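Club robotique : la rentrée se joue au fond d'un bac

Le club Stirura a repris ses séances le 2022-09-09, dans la salle du sous-sol, celle dont la porte ferme mal. Pour ceux qui auraient manqué l'épisode de juin : nous avons fini avant-derniers au défi Hinodden, devant une équipe qui avait oublié son alimentation. Le comité de rédaction de cette lettre (moi) avait alors parlé d'un « résultat encourageant ». Je maintiens.

Le défi de cette année s'appelle toujours « le bac ». On verse des objets en vrac, le bras doit les sortir un par un, et on a 15 minutes. Un enfant de deux ans y arrive très bien, en riant, et remet ensuite tout dedans. Notre programme, lui, réfléchit longuement, choisit un objet avec assurance et referme ses doigts à côté.

Halima Osagie a repris la partie vision, que Chibuzor Babalola lui a transmise avec 2343 images annotées et un fichier d'explications de sept lignes. Deux d'entre elles disent « voir plus haut ». Chibuzor passe à la préhension, où il compte bien retrouver les erreurs qu'il a lui-même laissées dans la vision. Le logiciel s'appelle désormais Hilis, après un vote serré dont les perdants continuent de l'appeler « le truc ». 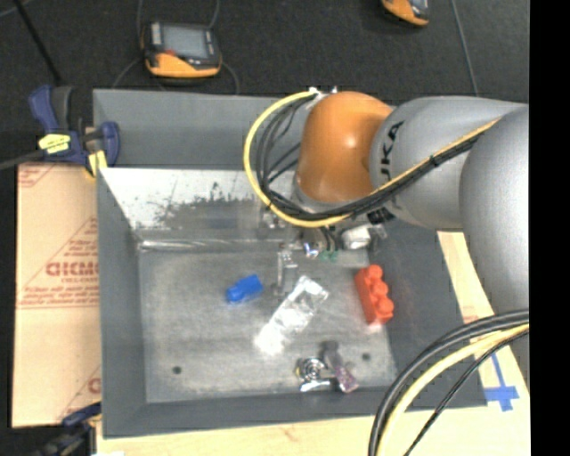 Le bras au-dessus du bac, la pince tout près du sachet. À droite, la brique rouge orangé attend son tour.

Le sachet, parlons-en. Le plastique transparent reste notre adversaire principal : il brille, il se froisse, et Hilis y voit selon l'éclairage un objet, trois objets ou un morceau de fond de bac. Le fond étant en métal et brillant lui aussi, on comprend son désarroi. Les briques de jeu passent beaucoup mieux, et Halima propose de n'en mettre que de celles-là. Le règlement, hélas, a été relu.

Côté matériel, prière de ne plus déplacer le bac « juste un peu pour voir ». Il est serré à la table, la calibration a pris une soirée entière, et les serre-joints ne sont pas en libre-service pour vos étagères. Les câbles — même remarque. Celui qui pend gêne tout le monde, mais il est branché à quelque chose.

Prochaine étape : la rencontre amicale d'octobre contre le club Chung, qui annonce un taux de réussite que nous jugeons vulgaire. Il reste deux places dans le groupe préhension. Aucune connaissance préalable n'est demandée, il faut seulement supporter de regarder une machine rater lentement. Inscriptions auprès de Halima, en fin de séance, avant qu'elle n'éteigne les lumières.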